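HOUSEHOLD WATER AND ITS HISTORY
Handout 4: The Bathroom Sink
Instructor: Ekene Effiong

Read this before the September session. Those who read it during the session are easy to spot from the front.

1. Before the tap

For most of history, washing at home meant a jug, a bowl and somebody to carry both. The washstand was a bedroom table with a hole in it or a bowl on top. Dirty water went into a slop pail, and the pail went downstairs with whoever ranked lowest in the house. Keep that person in mind when you read the Perron memoir, where clean water simply arrives each morning, like weather.

2. Plumbing moves in

Piped water fixed the bowl to the wall. Once it was fixed, people objected to looking at the pipes, so a cabinet was built around them. We call this a vanity, a word borrowed from the dressing table. The cabinet also gave the household a place to store 47 half-empty bottles.

3. Shape of the basin

Oval basins are kind to elbows and easy to wipe out. Square ones look sharp in a showroom and collect toothpaste in the corners. Deep basins splash less and let you do hand laundry, a job the bathroom sink inherited when the scullery disappeared. A wide rim gives you somewhere to put the soap. 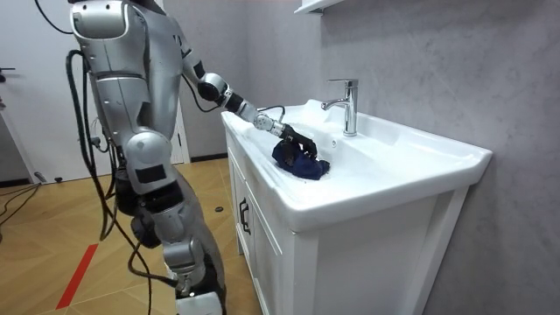
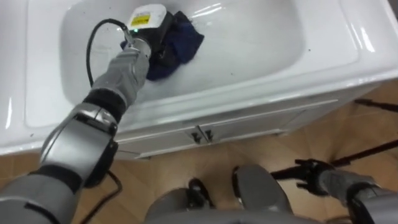
Fig. 3. White vanity with basin, two views.

4. Why white?

White glaze shows dirt, and around 1900 that became its selling point. Sanitary reformers wanted filth where they could see it. Colored suites came later and left again, though avocado still has its defenders. Compare the Jollby and Lalberg catalogs in your packet. Jollby lists 80 fixtures and calls nearly all of them "hygienic," including a towel hook.

5. The overflow hole

Small, often ignored, and on the test. It carries water to the drain below the stopper when somebody leaves the tap running. It does not keep up with a tap fully open, as the tenants of the Kellance building learned one floor at a time.

For next time: Kellance reader, chapter 5, up to page 70. Bring one paragraph on who did the carrying in the Perron house. "Servants" is a word, so please write the rest of the paragraph.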